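Work and Automation, Unit 6 handout
Revised Sunday, August 31, 2025

Case: sample handling at the Lomari lab

Read this before the discussion section. The Garkis reading on job design goes with it.

Lomari is a testing lab that handles about 455 sample plates on a normal weekday. Until May, technicians moved every plate by hand between storage, the bench and the reader. The new plan gives the moving to a station with 2 robot arms at one table. Technicians keep sample prep, checking results and anything that goes wrong.

The station was laid out in simulation first. Staff went over the layout on screen and could ask for changes.
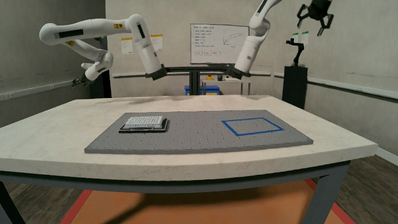
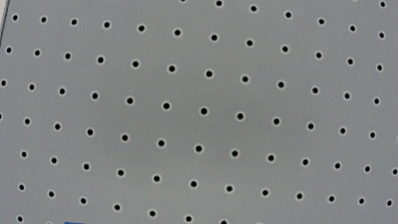 Simulated views. First: the worktable, with a plate in its black tray on the perforated board and an area outlined in blue on the right. Second: a close view of a gray panel with its grid of holes.

What changes in the job

Carrying and placing plates took up much of a junior technician's shift. It was dull work, and hard on the wrists. It was also how new people learned the sample types and got to know the senior staff. Lomari has not yet decided what will replace that part of the training.

Position matters more than it used to. A person who finds a tray slightly out of place just reaches over and picks up the plate. The station works from set positions, so someone has to check them at the start of each shift. At Lomari this check was added to the technicians' duties with no change in job title or pay grade.

Stoppages are a new kind of work. The technician on duty clears the fault, finds out which plates were affected and writes it up. Several staff said in interviews that they were busier on a day with many stops than they had been before.

Terms to know: task allocation, deskilling, exception handling, monitoring load.

For discussion

Which tasks at Lomari were removed, and which were only moved to someone else?
Should the position check count as skilled work? Compare the Kumudeo warehouse case from Unit 5.
At what stage should technicians see a layout if their comments are to have any effect?

Written response: one page, due at the next meeting.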